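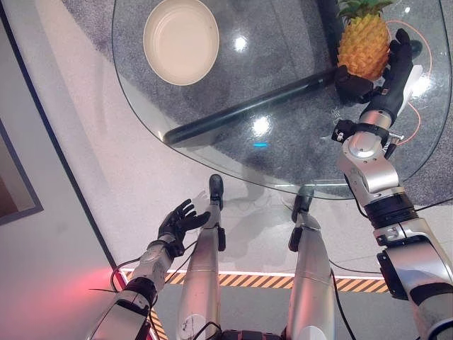 Glass-topped table with bowl and pineapple, common room, Fleltstead.

Progress report to the Farquharson Fund
Grant 2698: Furnishing of shared rooms, Fleltstead
Prepared by Rhona Mowat, Jeltmont Housing Support
29 December 2018

1. Common room
The round glass table is in place on the grey speckled carpet. Residents asked for a table at which fruit could be set out and shared, and the room has been used on that basis throughout December. The weekly fruit order is charged to the provisions line.

2. Expenditure
Spending in the period came to £502, all within the approved budget. Receipts are held at the Cleseck office and can be supplied on request. The table was bought outright and carries no hire charge.

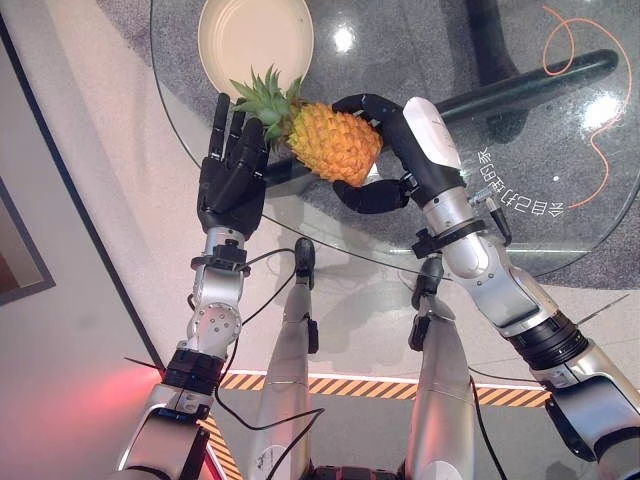
Whole pineapple at the round table, Fleltstead.

3. Matters outstanding
The order for 40 side plates was placed late and has not yet been delivered. Sérgio Rebelo has written to the supplier and expects a revised date in the new year. Two chairs remain to be re-covered.

4. Request
We ask the Fund's agreement to carry the unspent part of the provisions line into the next period. No other change to the grant terms is sought.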